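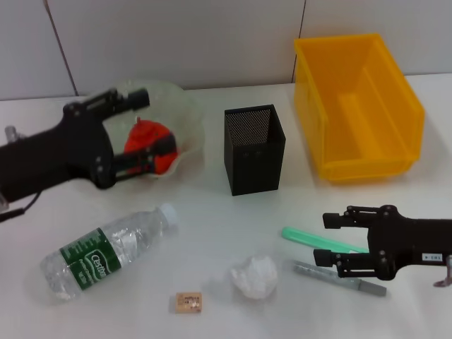 그림 7-1. 정리 전 작업대: 필통, 노란색 보관함, 투명 그릇, 생수병, 휴지

7. 작업대 정리

본 절은 Fermont 작업대의 상판 정리 절차를 규정한다. 작업 종료 후 매회 실시한다.

1) 상판 위의 구겨진 휴지를 수거하여 폐기한다.
2) 눕혀진 생수병은 뚜껑의 잠김 상태를 확인한 후 분리배출한다. 찌그러진 병은 재사용하지 않는다.
3) 투명 그릇은 내용물을 담은 채로 옮기지 않는다.
4) 노란색 보관함은 낮은 앞턱이 사용자를 향하도록 벽 쪽에 둔다.

주의: 보관함을 벽 패널에 밀착시키지 말 것. 간격은 10 mm로 한다.

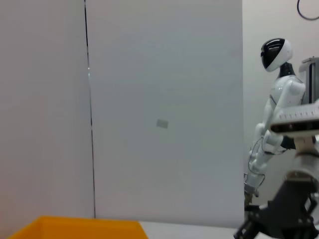
그림 7-2. 벽 패널과 세로 이음선

5) 패널 이음선을 마른 천으로 위에서 아래로 닦는다. 이음선에 세정제를 직접 분사하지 않는다.
6) 패널 표면에 부착물이 있는 경우 임의로 떼지 말고 담당자(Hanane Younis)에게 확인한다.

참고: 벽 패널 교체 절차는 Goltavau 설치 편을 따른다.
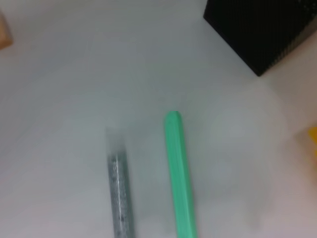
읽는 시간: 2분

7.1 막대형 물품의 수납

1) 녹색 막대와 회색 막대를 상판 위에 간격을 두고 나란히 놓는다.
2) 표면의 이물질을 확인하고 필요 시 닦는다.
3) 한 개씩 집어 검은색 사각 필통에 세워 넣는다. 두 개를 동시에 넣지 않는다.
4) 필통은 상판 중앙에 둔다.

주의: 막대를 상판 모서리 가까이에 두지 말 것. 굴러떨어져 파손될 수 있다.

문의: Civbridge 기술문서팀 | © Civbridge | 맨 위로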